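The Long Side
Inside the making of Basadine's second album, a record built from two organs, one room and a great deal of patience

The first thing to settle was the pitch of the organ. Basadine had booked the old assembly hall at Olis for its instrument, a two-manual reed organ with a working pedalboard, and the instrument was flat. It was flat by 29 cents at the A above middle C, a little less in the bass, and it could not be retuned in the time available. Reeds can be scraped, but every scrape is permanent, and the owners had not agreed to it.

So the band tuned down. Corey Te Moana slackened the strings on his bass and reset the intonation at the bridge. Hatsue Shibata, who plays violin and sings the few vocal lines on the record, found that the lower tension changed the way her bow caught on the G string, and she spent most of the first day playing scales. The synthesizers were the easy part, one setting in the global menu each, except for an old string machine whose tuning control drifted with the temperature of the room.

The album is called Prondance. It contains 6 tracks, of which the fourth, "Sison," takes up most of the second side. It is an instrumental suite in the sense that progressive rock bands have used the word since the early 1970s: several themes, stated separately, then combined. What sets it apart is the tempo map. There isn't one. The band played without a click track, and the changes of speed between sections were led from the drums.

"A click would have fixed the wrong problem," says drummer Nelu Bucur. "The organ takes time to speak. The low notes take longer than the high ones. If you play to a grid, the pedals are always late. If you play to the organ, everybody is late together and it sounds right."

The delay is easy to hear in the opening minutes of "Sison." The main theme enters in the pedals, in seven, under a held chord on the upper manual. Bucur places his bass drum behind the written beat so that it lands with the start of the pedal tone. When the theme moves up to the violin, which speaks at once, he closes the gap over the course of four bars. The effect is of the whole ensemble leaning forward, though the tempo has hardly changed.

Keyboard player Nelu Iordache wrote the theme on piano and says it did not work there. The intervals are wide, mostly sixths and sevenths, and on a piano each note decays before the next has made sense of it. On the organ they overlap. He rewrote the left hand three times to keep it out of the way, and in the final version it does almost nothing for the first section: a drone on D, then on C, then silence.

The second organ on the record is electric, a transistor model from the combo era with a thin, bright tone. It was recorded later, through a guitar amplifier, and tuned to match. Iordache uses it for the fast unison lines with the violin in the third track and in the closing part of the suite. Shibata asked for it to be mixed low. Engineer Gijs Prins mixed it lower than she had asked, and both agree that this was the better choice.

Prins recorded the hall sessions with a main pair of omnidirectional microphones, placed high and well back, and a set of close microphones that he used only to fix details. The drums stood at the far end from the organ, which meant that sound from one reached the other noticeably late. He moved the kit twice before leaving it against the long wall, facing across the room. The working title of the album came from this: for several months the files were labeled "long side."

There were costs to recording this way. Everything is in everything. The violin can be heard in the drum microphones, and the cymbals are all over the organ. A wrong note could not be replaced without replacing the whole passage, and so the band edited between complete takes of each section. "Sison" is assembled from takes recorded over two days in January, when the heating had to be turned off during takes because of the fan noise. The joins are hard to find. One of them, just before the violin cadenza, shows up as a slight change in the decay of the room, and Prins has decided to leave it alone.

Some passages do not hold up as well. The second track, a short song with words by Shibata, sits awkwardly between longer pieces and ends before its best idea has been developed. The guitar parts, all overdubbed by Te Moana, are dry and close in a way that the rest of the record is not. He says he likes the contrast. On headphones it is distracting; on speakers, less so.

The vinyl edition is due in May 2018, with the suite placed first on its side to keep the loudest material away from the inner grooves. A download will follow. For concerts, the reed organ is being replaced by samples that Iordache made at the end of the sessions, note by note, with the slow attack left in.
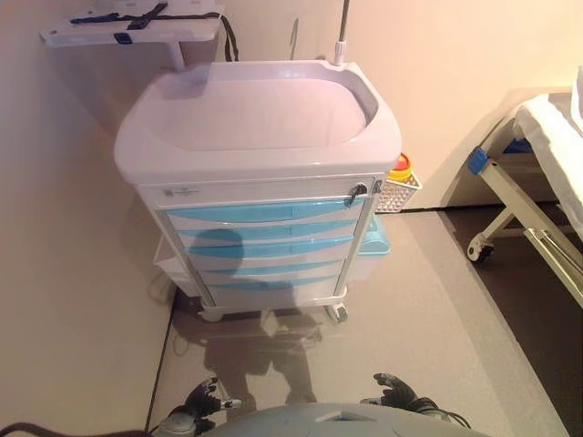
Moving the rest of the stage equipment is a question the band has still to answer. Iordache wants his small modules, pedals and cables kept in order on wheels, so that the rig can be rolled into place and connected without unpacking. Flight cases with drawers are heavy, and the shallow ones rarely fit a power supply. A medical cart has much of what he is after: five drawers stacked under a white molded top, a raised rim to stop small things from sliding off, and a lock at the front with its own key. Te Moana would prefer two plain cases and a list taped inside the lid. The rehearsals will start with the cases, and the running order will open with the first section of "Sison," pedals alone.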